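Friday, 4:15 pm – heat seal trials, pouch stock from Sullow

Okay, so the Gaber sealer is finally behaving! I cleaned the jaws with the brass brush (Kirsten Nguyen was right, there was old film baked onto the lower one) and ran 15 pouches at the low setting, then another 15 one notch up. Low setting: 6 peeled open with my thumbs, all at the left corner. One notch up: none peeled, but the film puckers a bit and looks cheap. 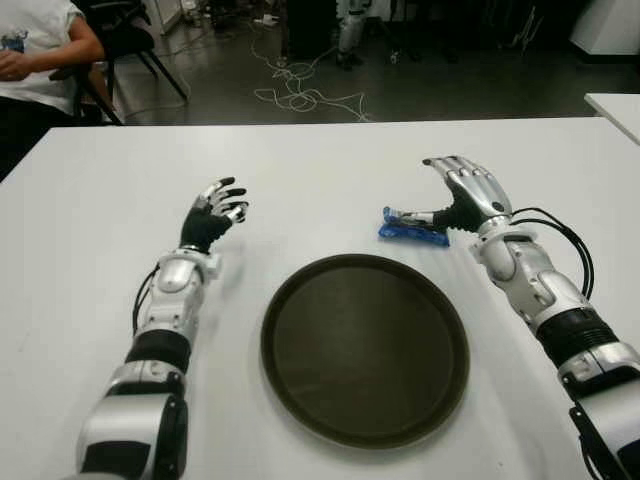
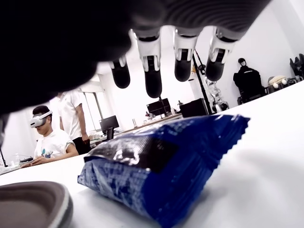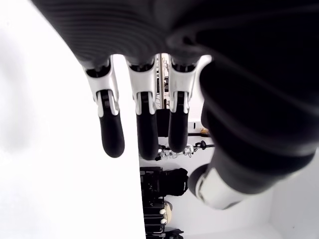
Next I want to fix that left corner, and I think it's jaw pressure and not heat. Adel Naciri says shim it with a strip of the Coston tape and try again before touching the dial. I'm also tempted to change the jaw pattern – ours is flat, and the blue snack bag on the white tabletop has a crimped right end with that zigzag edge, so tearing it open would be easy enough. Ours you basically need scissors for. Kirsten thinks the crimped jaws from Bonano would fit our frame, though the bolt spacing needs checking first.

To do: shim, rerun 15, then a longer run of 100 if the corner holds. We have 200 pouches left on the roll, so no wasting them on the dial. Water test on Adel's bench, bring towels. Somebody has my good calipers!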